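Flavham Foam Alphabet Letters: three months of use at our kitchen table

I bought these in October, after putting it off for the best part of a year, and I've been meaning to write something ever since because I found the reviews on the shop page so thin when I was choosing. "Great, kids love them" is nice to read but it doesn't tell you whether the things fall to bits, does it? So I hope this is of some use to another parent or grandparent, and I'm sorry in advance if I go on a bit.

We have two at home, one just turned four and one nearly six, and before these we had a wooden set from Dekano. It was lovely to look at and dreadful on the ears. Every letter that went over the side of the table landed like a dropped spoon, and our downstairs neighbour is a patient woman but she does have limits. Foam seemed the obvious thing to try.

What you get

Ours is the bigger Flavham set, 94 pieces in a drawstring bag, with most of the consonants twice and the vowels four times over. That last bit matters more than you'd think. The smaller Sinano set my sister has gives you one of each, so you can't spell "book" or "teddy", and my niece has been cross about it since the day it was opened. With ours we can put out both children's names at once and still have enough left for the cat.

The colours are good and strong, and they aren't tied to particular letters, so you may well end up with two greens and a red in the same short word. My eldest wanted everything to match and spent a whole wet afternoon sorting them into colours, which kept her happy for longer than the spelling did!

Using them on a table

I'd really recommend putting a cloth down first. On our bare table top the letters skate about whenever somebody leans over, and on a plain cloth they stay where you've left them and stand out much better too. A plain brown or grey is ideal. We tried the flowery one and the poor little one couldn't find her S at all. A plate is handy as well, for holding the letters you're using for one word, and it stops the whole bagful being tipped out every time.
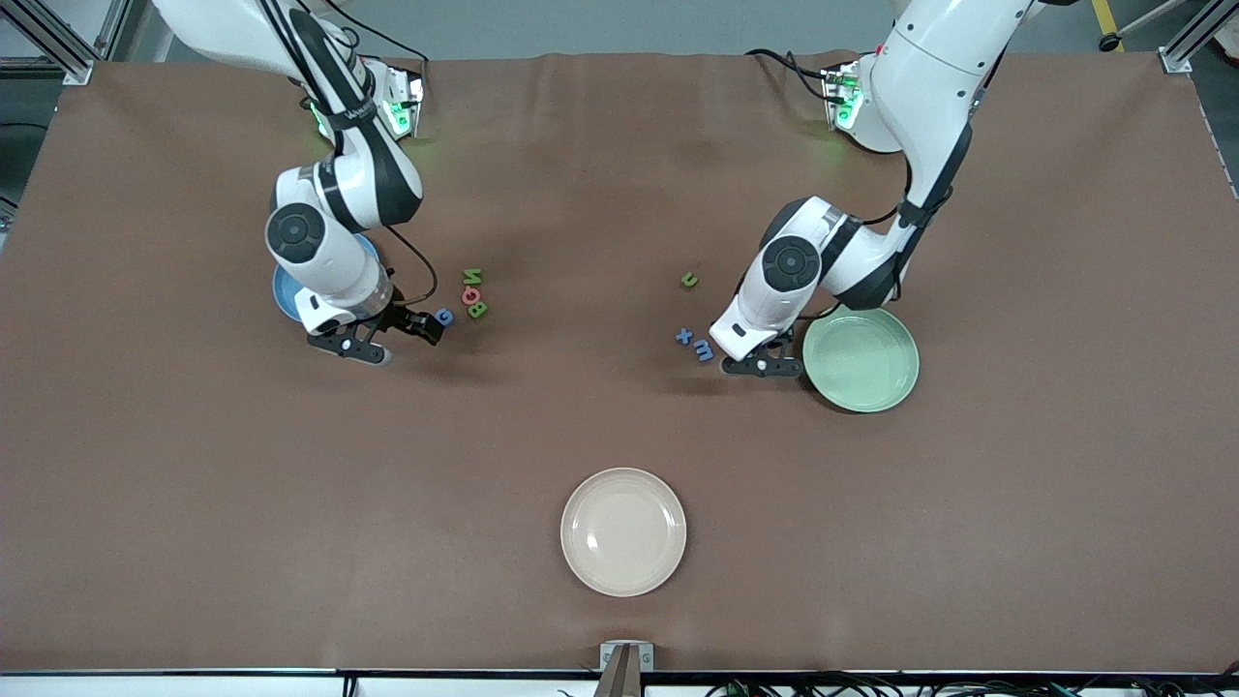 The tricky letters

Now for my one proper grumble. The shapes are simple and chunky, and that's fine for a B or an O or a G, which you'd know anywhere. But the Z and the N are so alike that once they've been knocked round sideways it's anybody's guess. We've had "zose" for "nose" more than once. I ended up putting a dot of biro along the bottom edge of every N, and that sorted it out, but a small mark from the makers would have been kinder. M and W have the same trouble, though I suppose that's true of every set ever made.

Wear and cleaning

They've held up well. One E has teeth marks (the four year old denies everything) and a couple of the thinner bits, the tail of the Q for instance, have gone a little soft. None have torn. I wash them in a bowl of warm soapy water and leave them on a tea towel overnight. Please don't put them on the radiator, as I did with the K, which has had a bend in it from that day to this.

The bag is the weakest part. The cord came out within a fortnight and I've moved the lot into an old Louro biscuit tin with a good tight lid.

Would I buy them again?

Yes, I would, and I've already ordered a second set for my mum's house. Four stars from me, the missing one being for the Z and N business and that silly bag. If you only have room for a few toys that stay out all week, these are well worth the space, and they're wonderfully quiet when they hit the floor.

Mafalda Barros

3 people found this review helpful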